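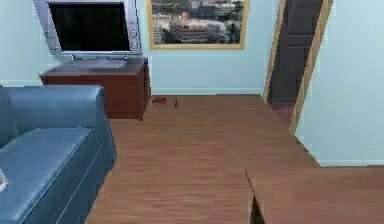

図1 テレビと、壁に掛けた街並みの額

第2章 出発前の準備

本章では、Jostside製スーツケース「Galham」を箱から出し、錠を設定し、荷物を詰め、内蔵はかりで重さを量るまでの手順を説明します。出発の前日までに済ませてください。当日の朝に初めて本章を開いた方は、「2.3 錠の暗証番号を決める」だけ読んで、あとは機内でゆっくりどうぞ。

2.1 箱から出す

1. 箱を床に寝かせ、上面のテープを切ります。刃物は深く入れないでください。箱のすぐ下は本体です。
2. 本体を取り出し、付属品がそろっているか確かめます。付属品は、仕切り布、名札、乾電池、この説明書です。
3. キャスターの保護カバーを4個とも外します。3個外して満足する方が一定数おられ、「まっすぐ進まない」というお問い合わせの多くはそこに行き着きます。
4. 内張りの乾燥剤を捨てます。

注記:箱は保証期間中、保管しておくことをおすすめします。場所を取ることは承知しています。本体の中には入りません。試した方がいます。

2.2 電池を入れる

内蔵はかりは単4形乾電池2本で動作します。電池室は本体内側、ハンドル寄りのファスナーの奥にあります。

1. ファスナーを開け、電池ぶたのつめを矢印の方向に押します。
2. 極性の表示に合わせて電池を入れます。
3. ふたを閉めます。ハンドル付け根の表示部に横線が2秒間出れば準備完了です。

横線が出ないときは、電池の向きを見直してください。向きが正しいのに出ないときは、もう一度、今度は明るいところで見直してください。それでも出ない場合は新しい電池に替えます。

注意:充電式電池も使えますが、残量表示は正しく出ません。満充電でも「残りわずか」と表示され、旅のあいだじゅう軽い不安が続きます。

2.3 錠の暗証番号を決める

出荷時の番号は000です。世界中の同型品がすべて000で出荷されていますので、変更を強くおすすめします。

1. 錠を000に合わせ、開いた状態にします。
2. 側面の小さな穴を、ペン先などで「カチッ」と音がするまで押します。つまようじは折れて中に残ります。
3. 好きな3けたの番号に合わせます。
4. レバーを右に引き、戻します。これで新しい番号が登録されます。
5. ふたを開けたまま、番号をずらしてロックし、合わせ直して開くことを2回確かめます。

警告:手順5を省略しないでください。ふたを閉めてから番号の登録に失敗していたと分かった場合、残る方法は000から999まで順に試すことです。当社の設計担当Shivam Upadhyayは試作品で実際にこれを行い、950で開けました。以後、本人は手順5の文字を大きくするよう求め続けていますが、紙面の都合で見送られています。

注記:番号を忘れた場合、当社で調べることはできません。控えはスーツケースの外に置いてください。

2.4 荷物を詰める

詰め方に決まりはありません。以下は、本体の重心を考えた場合の標準的な手順です。

1. 本体を平らな場所で開きます。ベッドの上でもかまいませんが、やわらかい寝具の上では、はかりは使えません。
2. キャスター側に重いもの(靴、洗面用具、読むつもりの本)を入れます。
3. ハンドル側に軽いものを入れます。
4. すき間に靴下や下着を詰めます。
5. 仕切り布をかぶせ、ベルトを締めます。ベルトは荷物を押さえるためのもので、荷物を減らす働きはありません。
6. 反対側の面にも同じように詰めます。帰りの荷物のために少し空けておくと便利です。空けておけた場合の話ですが。

閉まらないときに上に座るのは、本製品では禁止していません。禁止しても皆さん座られるからです。座る場合は次の点をお守りください。

・ふたの中央に、ゆっくり腰を下ろす。
・飛び乗らない。
・2人で座らない。
・ファスナーに布がかんでいないか、座る前に見る。

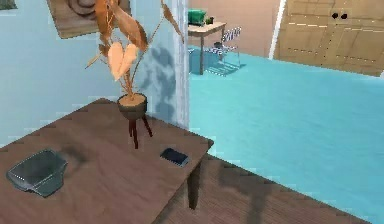
ファスナーが途中で止まったら、引く力を強めず、少し戻してから布を外側に逃がしてください。無理に引いて壊れたファスナーは保証の対象外です。「無理に引いていない」というお申し出には、残った引き手の形を拝見したうえで丁寧にお返事しています。

2.5 重さを量る

1. ふたを閉め、本体を床に立てます。
2. 表示部のボタンを1回押し、0.0が出るのを待ちます。
3. 上部ハンドルを片手または両手で持ち、床から離れるまでまっすぐ持ち上げます。
4. 表示が点滅から点灯に変わるまで、そのまま保ちます。
5. 静かに下ろします。数値は18秒間表示されます。

数値が安定しないときは、腕が震えています。故障ではありません。下ろして少し休み、量り直してください。量り直しても中身は軽くなりませんが、二度目のほうが現実に近い値を示す傾向があります。

ひざで本体を支えたり、つま先を下に差し入れたりすると、実際より軽く表示されます。ご自宅では気分がよくなりますが、空港のはかりにつま先は入りません。

上限の設定

あらかじめ上限を決めておくと、超過時に表示部が赤く光ります。

1. ボタンを長押しし、「L」が出たら指を離します。
2. 短く押すごとに上限が1kgずつ上がります。希望の値で止めます。
3. もう一度長押しすると確定します。

設定例:17kgで止めておけば、旅先で買い足す分に多少の余裕ができます。預け荷物の許容重量は航空会社、路線、運賃の種類によって異なりますので、予約の控えで確かめてください。本製品が赤く光らないことは、搭乗手続きで追加料金がかからないことを保証するものではありません。

注意:上限は旅行中いつでも変更できます。赤く光るのが嫌で上限を上げていくと、この機能はただの飾りになります。

2.6 名札をつける

1. 名札の台紙に、氏名と連絡先を油性ペンで書きます。
2. 透明カバーに差し込み、革ひもを側面の金具に通します。
3. 引っぱって抜けないことを確かめます。

Galhamの色は紺と灰の2色です。手荷物受取所では同じ色のかばんがいくつも流れてきて、そのどれもが自分のものに見えます。目印にリボンやベルトをつける場合は、キャスターに届かない長さにしてください。赤いリボンは人気があり、つまり目印としてはあまり役に立ちません。

カスタマー窓口のModupe Uzorによれば、取り違えの連絡は12月に集中します。他人のかばんを持ち帰ったことに気づいたら、錠を開けようとせず、まず利用した航空会社に連絡してください。番号が自分の設定と同じで開いてしまった場合も、そっと閉めてください。

2.7 出発当日の確認

家を出る前に、次の項目を確かめます。

・伸縮ハンドルが一番上と中間の両方で止まること
・錠が閉まり、番号がずらしてあること
・外側のポケットに、落として困るものが入っていないこと
・旅券、航空券、常用薬、説明書の番号の控えを、身につけるかばんに入れたこと

預け荷物にする場合、電池の扱いは航空会社の案内に従ってください。取り外すときは2.2の手順を逆に行い、ふたを元どおり閉めます。ふただけを家に置いてきた方のために、別売の電池ぶたを用意しています。

機内持ち込みのできる小型モデル「Bundton」をお使いの方は、2.5を読み飛ばしてください。Bundtonにはかりはついていません。ボタンに見えるものはリベットで、押しても何も起こりません。

別売の「Pavliuk」カバーをかける場合は、先に伸縮ハンドルを伸ばし、上から引き下ろします。下からかぶせようとすると、キャスターの数だけ後悔します。

帰宅後の手入れとキャスターの交換については第3章をご覧ください。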